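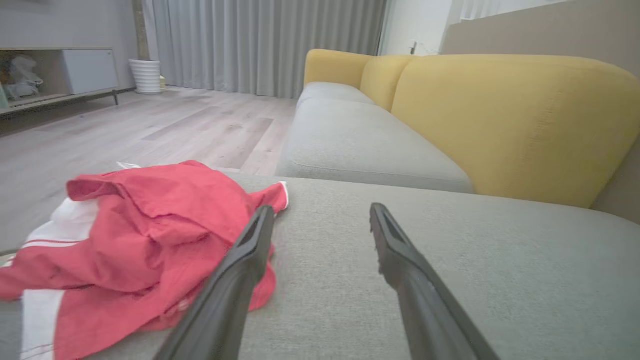 The red heap, back in its usual spot on the gray couch.

I have wanted a yellow and gray living room since I was in college, and now that I have one I can't stop talking about it! So you're getting a whole post about the couch, the laundry that lives on it, and the little evening tidy that has made me love this room again.

First, the couch. We went back and forth for weeks over the color. Noreen (my sister-in-law, and the only person I know who reads upholstery labels for fun) wanted us to go gray all over so it would never date. I wanted yellow all over. We ended up with light gray seats and mustard back cushions, and I think it's the best decision I've made in this apartment. The gray is calm and the mustard makes even a rainy morning feel like somebody left a lamp on. It came to $840 with delivery, which was more than we'd planned, and I ate a lot of lentils in May to make up for it.

The problem with a big wide couch is that it's also a big wide shelf. Kieran comes in from practice and his red top comes off and lands on the near end, every time, in a heap. Then a towel joins it. Then the clean laundry comes up from the basement and gets dumped right next to the dirty stuff, and by bedtime you have to sniff things to sort them out. We've all been there, right?

I tried a basket in the hallway. I tried hooks. I tried a very polite note. What finally stuck is a thing I call the couch sweep, and it takes 10 minutes if I put on music and don't look at my phone.

I start at the far end by the wall and work my way toward me. Anything made of cloth gets picked up and shaken out, and I do mean shaken, because I've found two pens and a house key that way. Clean things get folded right there on the seat, which is a lovely height for folding, much better than the bed. Dirty things go over my shoulder until I'm done, so I walk to the hamper looking like a coat rack. Then I plump the yellow cushions. I give them a good whack on each side and push them back into the corners, and they do crease, but I've decided I like the creases. It looks like people sit there!

A word on that red thing. Bright red with white trim is such a trap in the wash. I run it cold with dark things and keep it well away from my white towels (I learned that one with a set of pillowcases, now pink, now the guest pillowcases). It gets turned inside out and hung over the shower rail. For folding I lay it face down, bring both sides in to the middle, tuck the sleeves, and fold up from the bottom twice. Kieran says he can't tell the difference between that and a ball. I can.

Next up is the low cabinet across from the couch. I love that thing, with its pale wood and skinny dark legs, and you can get a broom right under it. The side with the white door is under control. The open side is, um, where plastic things go to wait. I keep meaning to find a box that fits the shelf, and I saw one I liked for $24, but I want to measure twice before I buy. If you have a favorite kind of box for an open shelf, please tell me in the comments, I will read every single one.

I'm also thinking about a rug. The floor is such a pretty pale color that I hate to cover it, but the room echoes a little when we watch movies. Mairéad is voting for dark green. I keep coming back to a cream one with a border that's $279, and then I remember Kieran's shoes, and I close the tab again.

More on the rug when I've made up my mind. Tonight it's the couch sweep, then popcorn, and I've already called the corner seat.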